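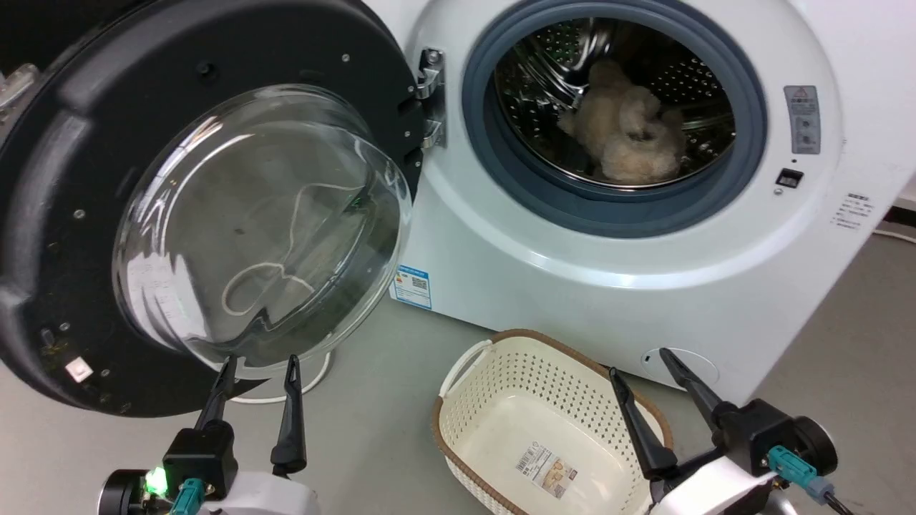 Fig. 3 — Poste lave-linge : hublot ouvert, linge dans le tambour, panier vide devant la machine.

4.2 Enregistrer une série « vidage du tambour »

1. Ouvrez le hublot en grand et placez un seul article au fond du tambour.
2. Posez le panier au sol, devant la machine. Vide, bien sûr : le modèle apprend tout, y compris vos chaussettes oubliées.
3. Amenez les deux pinces en position de départ, doigts vers le haut.
4. Lancez l'enregistrement dans Grakumel, puis téléopérez sans hâte.
5. Article dans le panier, arrêtez et notez l'essai : réussi, raté ou « à revoir ».

Remarque : une série compte 20 essais. Prévoyez environ 500 essais par type de linge, et un bon fauteuil.

Attention : ne tirez jamais sur le joint du hublot. Il ressemble à du tissu pour le modèle débutant — et parfois pour l'opérateur, vers la fin de la série.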